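Notebook, Dorham bench, Apr 17, 2021

Continued with the hormone release test for the vaginal ring samples. The December samples are finished, so from this page I write only about the new batch from Kröger.

Release medium was changed this morning at the usual time. I took the aliquots before the change and put them in the cold room, second shelf, left side, in the box with the green lid. Please do not move this box to the freezer. The last time the vials were frozen, two caps cracked and I had to throw away the set.

Bath is at 37 on the display. The separate thermometer shows a little less, as it always did. I wrote both values in the table and did not correct anything.

Ring 19 floats again. It stays under the surface when I turn the flask, but after some minutes it comes up on one side. I put the glass weight on it, the same as for the placebo rings. If the curve for this ring is lower than for the others in the first days, it should be read with this in mind. 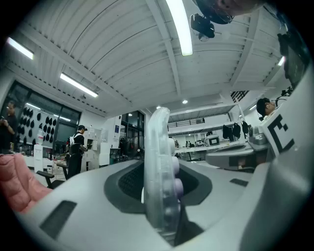 Written by: the formulation bench, Odine building

HPLC: the first run was not good. The progestin peak had a shoulder and the pressure was higher than last week. I changed the guard column, flushed for 35 minutes and injected the standards again. Now the shoulder is gone. The calibration line is fine, except for the lowest point, which I will prepare fresh. I keep the first run in the folder, marked as rejected - please do not delete it.

Question for the group meeting: in the Dranura protocol the medium is changed every day, also in the late phase. In our old protocol it was less often after the first two weeks. I think we should follow Dranura from the start, or the two data sets can not be put on the same graph. The cost is more medium and more vials, and somebody must come on the weekend.

Still open:
- order vials and septa
- fresh low standard
- ask Kröger for the certificate of the polymer, the one we have is for the older lot
- label on flask 2 is almost not readable, write it new

This site uses cookies to remember your settings. Accept all | Manage preferences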